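Papers > Household Practice > Section 3

3. Mixed Contents in Small Household Baskets

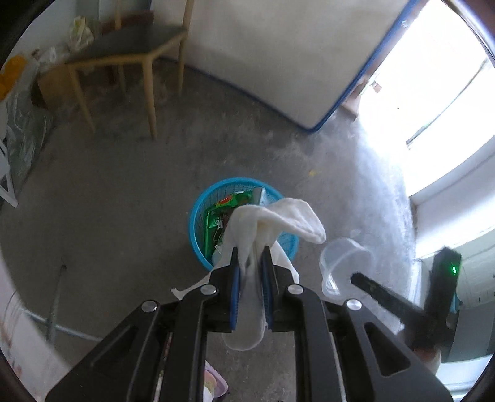

Figure 1. Blue mesh-sided basket with discarded packaging, a white cloth held over it, and a clear plastic container on the floor beside it.

The first question in the Horska study concerned what residents place in a small open basket when no label or instruction is given. Earlier work at Koltetti treated such baskets as waste bins and recorded their contents by weight. That approach leaves out textiles, which weigh little and are often returned to use. In the present study an item was recorded by its material and by its place at the time of the visit. Packaging inside the rim, such as the green wrapper and the silvery-white carton in Figure 1, was entered as discarded. A container standing or lying on the floor nearby was entered separately as "adjacent," even when it was empty. Cloth was given its own category - it could be waste, laundry, or a cleaning rag, and its appearance alone did not settle the matter.

The sample covered 35 households in Fuststead, of which 30 completed both visits. The second visit took place in November. Residents were asked to leave the area as it was and to answer a short set of questions on each adjacent item. Entries were coded by Preben Egilsson using the Ogura list, with one change: wrappers and cartons were coded apart, as local collection rules treat them differently.

Open mesh sides raised a further point. Several residents stated that they preferred a basket of this type for dry packaging only and kept food scraps elsewhere. Others used one basket for all purposes and lined it when needed. The coding sheet did not record liners at the first visit, and the two visits cannot be compared on this item. Adjacent items are taken up in Section 4.

Contact | Copyright Koltetti | Back to top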